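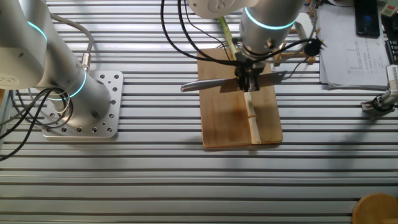
Plonda Kids > Film and TV > How films get their voices

How does a film learn a new language?

Films travel a long way. A film made in India might be watched in Brazil, and a film made in Sweden might be watched in Japan. Most of the people in the audience won't speak the language the actors are speaking, so the film company has two choices. It can put the words at the bottom of the screen, called subtitles, or it can record the voices again in another language. Recording them again is called dubbing.

Why not just use subtitles?

Lots of people like subtitles, because you still hear the actor's own voice. But you have to read quickly, and you have to look down while you do it. Very young children can't read them at all. That is why films for small children are nearly always dubbed, and films for grown-ups often have subtitles instead. In some countries people are used to dubbing and expect it for everything.

Who changes the words?

The first person to work on a dubbed film is the translator. The translator watches the film many times and writes down what each line means in the new language. This sounds simple but there is a problem. The new line has to take the same time to say as the old one.

Try it with a friend. Say "Good night" out loud. Now say "I hope you have a very nice sleep". They mean nearly the same thing, but the second one is much longer. If the actor's mouth moves for "Good night" and then stops, the longer line will carry on after the mouth has shut.

The translator also looks for sounds where the lips close. You close your lips to say M, B and P. If the actor's lips close in a close-up, the new line should have one of those sounds in the same place. When the actor has turned round or is far away, it doesn't matter so much.

Jokes are the hardest part. A joke that works because two English words sound the same won't work in Hindi or Polish. The translator has to throw it away and write a different joke that fits in the same gap.

Who does the voices?

The people who speak the new lines are called voice actors. Sometimes the same voice actor does a famous star in every film, for years. People in that country get so used to the voice that they are surprised when they hear the star's real one.

A cartoon called Prumik the Night Bus was dubbed last April at a studio called Gasotis. The cartoon has 30 speaking parts, but only 6 voice actors came to the studio. Each of them played several people. One actor was the bus driver, the driver's grandmother and a goose.

What happens in the studio?

The voice actor stands in a quiet room with thick, soft walls. The walls stop echoes. There is a microphone, a screen and a stand for the script. The actor wears headphones and hears the original voice.

Before each line there are usually some beeps. The actor counts them and starts speaking where the next beep would have been. If the line comes in too early or too late, they do it again. A single line can take lots of goes, and the short ones aren't always the easy ones. Laughing, coughing, yawning and puffing up a hill all have to be recorded too.

The actors often come in on different days. Two characters might have a long argument in the film, but the two voice actors may never have met. The director is the person who knows how the whole scene should feel, and tells each actor how angry or sleepy to sound.

Do all the sounds get changed?

No. The music, footsteps, doors and traffic are kept on a separate recording with no talking on it. The sound mixer puts the new voices on top of that recording. If a character is speaking in a cave, the mixer adds an echo. If they are on the telephone, the mixer makes the voice thin and crackly.

Songs are sometimes left in the first language. If they are changed, a singer may be brought in who sounds like the voice actor – the talking and the singing can be done by two different people.

How many languages can one film have?

It depends how many countries want to show it. Prumik the Night Bus has been dubbed into 16 languages, and 5 of them were finished in time for the first showing. The Swedish one is being shown at the Sjöberg cinema from 4th October.

Something to try

Ask a grown-up to help you find a film you know well and choose a different language in the sound menu. Watch one scene. See if you can tell what is being said, and look at the mouths when the characters are close up. Then turn the sound off and make up the lines yourself. You will need to be quick.

Words to know

Dubbing – recording the voices of a film again, often in another language.
Subtitles – words on the screen that tell you what is being said.
Script – the written-down lines that actors say.
Mixer – the person who puts the voices, music and other sounds together.

16 comments | 30 shares

Contact Plonda Kids | © Plonda | Back to top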